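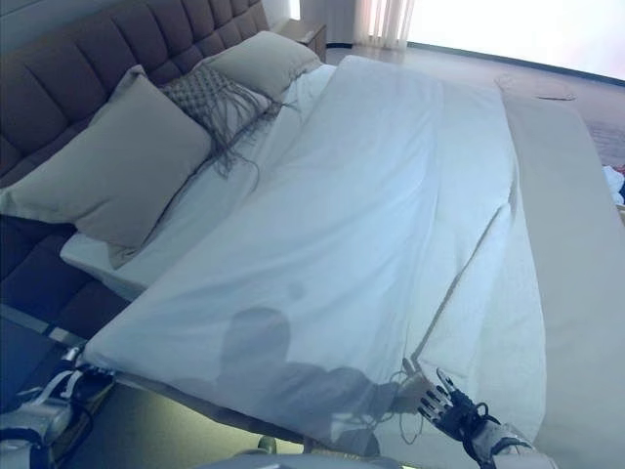
The reviewer at Kristiansen wrote back before lunch that our stop rule is not a rule at all, only a habit, and that a habit can't be checked by someone who wasn't in the room. "You say the operator stops the arm when contact looks wrong. Looks wrong to whom, and within what time?" Fair. Section 4 of the Judora bedding procedure goes back to draft.

November, bench log, Judora, bed-making task. Started 10:40.

Points to settle in the rewrite:

Contact with soft goods. The present text was carried over from the Pamulico table work, where any unplanned contact is a fault. On a bed the hand is meant to touch, and the duvet gives under it, so a plain contact trip is no use. Proposed wording: the hand may press on bedding within the force limit set for the run; contact with the bed frame or headboard is a stop. Padded upholstery counts as frame. I would like that in writing, as two of us read it differently last month.

Force limit. Flanance controller is set to 3 N at the fingertip for smoothing. Grasp and pull of the duvet edge needs more and has its own setting. The two settings must not be changed during a run. If the wrong one is loaded, end the run, log it, start again under a new run number. No editing of the old entry.

Stop time. Draft figure is 300 ms from button press to no commanded motion. Measured on the bench with the arm unloaded, 112 ms. Not yet measured with fabric in the grip. Until it is, the unloaded figure stays out of the procedure and goes in the notes only.

What the hand does on a stop. Open question. If it opens, the fabric falls free, fine. If it holds, the arm is tethered to the bed and somebody has to go in and release it. I favour hold, then open on a second, separate command. Kristiansen want it to open at once. Their argument is entrapment, mine is that a hand opening under load moves in a way the person beside it has not asked for. Both go in the risk sheet with the reasoning.

Cables. Existing rule says "kept tidy", which can't be audited. Replace with: no cable loop able to catch on a bed corner through the full reach of either arm, checked by slow sweep before power is raised to working level. Sweep result signed.

Floor. Walkway on both sides of the bed to be clear before the start. Loose items on the floor recorded in the pre-run check, and moved or accepted by initials. Rugs: edge flat, or rug out.

Lighting. Window behind the headboard side is strong. The robot's own shadow on white bedding needs a line of its own under perception checks, as the fold detector has only been passed on evenly lit sheets. Repeat that test with the shadow crossing a fold.

Log retention. Joint and force logs kept for 500 runs, then thinned. Any run with a stop is kept whole.

15:20. Sections on cables and floor rewritten and sent. Force and stop sections held until the loaded stop test is done. Need a spare duvet for it, same weight as the present one.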